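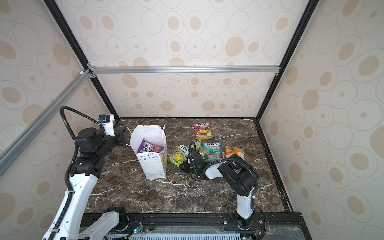
Peel-and-stick wallpaper: questions we get at Fundberg

Does it really come off clean?
Sometimes. Sellers love the word "removable." On paint that has cured for a month, usually yes. On cheap flat paint, expect to lose some of it. We would test one strip before believing any label, ours included.

Will a big pattern hide bumpy walls?
Less than the ads claim. Rings and ovals pull the eye away from small dents, but a ridge still shows when light hits it from the side -- sand it first.
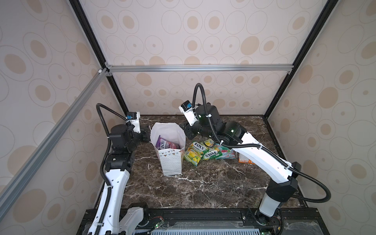
How much extra should I order?
Up to 20 percent for large repeats. Anyone who tells you five is guessing.

Is the Clandale line worth the higher price?
We sell it and we're not sure. It's thicker. Thicker also means it lifts sooner at inside corners.

Can I put it in a bathroom?
People do. We don't refund it.

Can I return an opened roll?
No. Unopened rolls, six weeks, at the Fakbridge store only.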